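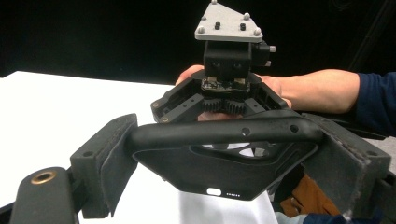
Fastening the top plate: sequence and final tightening

Technical Workshop Forum > Assembly Practice
4 replies

Posted by w.furnival
February 2, 2019

Members are invited to comment on the proposed revision to our assembly notes for layered parts with a triangular top plate. The current notes, issued by the Herkora training workshop last August, instruct staff to fit each bolt and tighten it fully before proceeding to the next. I propose that they be amended as follows.

Set the plate in position and start all the bolts by hand. Bring the three corner bolts to light contact, moving from one corner to the next. Fit the additional bolt on the plate surface only after the corners are seated. Final tightening is then carried out in the same order with the short driver.

The partly assembled unit shows the arrangement in question: a bolt at each point of the triangle, a fourth on the upper right of the plate, and the two small black posts side by side in the middle. Comments on the wording would be appreciated.

Wayne Furnival
Assembly Instruction

Posted by g_buehler

I support the amendment in principle. In my section we have followed the corner sequence for some time and find that the holes line up with less persuasion.

I would ask that the notes also address how the work is held. Several of our trainees lift the whole stack in one hand while driving the bolts with the other. Lifting a part to inspect it is acceptable. Tightening should be done with the part resting on the bench or in a padded vice.

Gertraud Bühler

Posted by barrios.d

With respect, I do not agree with either point as written.

On the sequence, the fourth bolt should be started first where its hole has the closest fit. If the corners are already at contact, there is no movement left in the plate to find that hole. I reworked 93 units at Kälin after a similar instruction was applied, and the cross-threading was almost always at the odd bolt.

On holding, a padded vice is unsuitable for small layered parts. It presses on the lower layers and they shift. A steady hand on a clear table is preferable for everything except the last quarter turn.

Demetrio Barrios

Posted by w.furnival

Mr Barrios will note that the proposal has all the bolts started by hand before any is brought to contact. The fourth bolt would therefore already be engaged. I accept, however, that "fit the additional bolt" suggests otherwise, and I will change it to "bring the additional bolt to contact".

I am less persuaded regarding the vice, but am content to specify "supported on the bench" and leave the method to the section leader.

Posted by d.pickering

The revised wording is acceptable to the stores and tooling section. Two minor requests:

1. Please state that round-headed bolts are to be checked for burrs in the drive recess before use. We drew 900 from the last Pronico carton and returned 85.

2. Please replace "short driver" with the tool number. There are two short drivers on the board and they are not the same size.

The matter of the vice remains open from our side. Mr Barrios is welcome to bring one of his shifted units to the bench on Thursday.

Dorothy Pickering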